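Speaker notes – "Custody for People Who Dislike Surprises"
Regional treasury meetup, Wednesday, after the coffee break

Slide 1. Title. Wait for the back row to sit down. They won't. Start anyway.

Say who I am: Preben Overgaard, nine years in corporate cash management, the last stretch of it at Kjærgaard, where I was handed the digital asset file because I was on vacation when it was assigned.
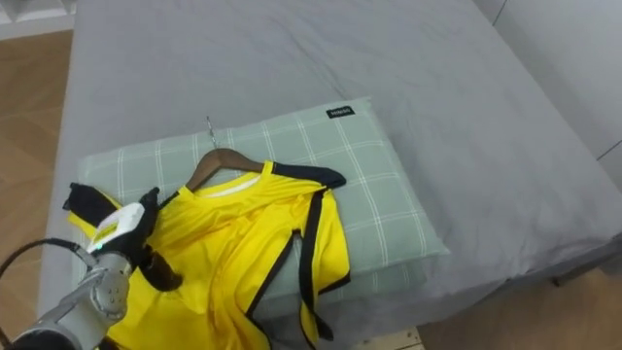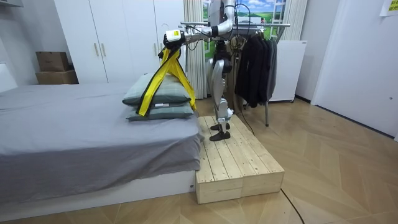 Slide 2. What finance directors want from a crypto custodian is sleep. They use longer words in the tender documents, but that is the request. A checked pillow on a grey sheet would cover most of our requirements spec, and it would have saved me 68 pages. Then ask for hands: who here holds any coins on the balance sheet? Who would admit it to their auditor? (Pause. The second number is usually smaller.)

Slide 3. The Kjærgaard setup. We hold a small stablecoin balance to pay three suppliers who asked for it. Small means small. The board's appetite was described to me as "curious, with a coat on."
Payments last year: 246. Payments that needed a phone call: don't give the number, just look tired.

Slide 4. The two offers. Zanar quoted a flat monthly fee and keeps the keys split among three parties. Anemik quoted a percentage and a very nice lunch. Walk through the fee table slowly, people like to photograph this one.
Point out line six, the withdrawal charge. Anemik had it in a footnote. The footnote had its own footnote.

Slide 5. What went wrong in November. Keep it short, legal has read this slide twice.
– Transfer approved by two people at 4 p.m.
– Third approver on a plane
– Supplier's address had expired from our whitelist
– Supplier called me, then my boss, then me again
Money arrived the next morning. No loss. The write-up ran longer than the outage.

Slide 6. What we changed. Four approvers, any three can sign. Whitelist review every quarter, in the calendar, with my name on it, which I regret. Test transfer before any new address, even when the supplier is offended. Some 416 dollars in test transfer fees so far, and I'd pay it again without a meeting.

Slide 7. Insurance. The question everyone asks. Read the policy, and in particular read who the policyholder is. In one draft it was the custodian's parent company, and our share of any payout depended on how many other clients were standing in the same line. Ask for a certificate in your own company's name. If they say nobody has ever asked before, ask again.

Slide 8. Accounting. Skip if past twenty-five minutes. If not: agree the treatment with the auditor before the first purchase. We did it after. Same answer, four extra months, one very long spreadsheet named Jotusach for reasons lost with the intern who started it.

Slide 9. Would I do it again? Yes, at this size, for these suppliers. As a place to park spare cash, no, and please don't quote me in your own board paper.

Questions. Someone will ask about the price outlook. I have no view. Repeat as needed. Handout with the fee table is by the door. Return the clicker.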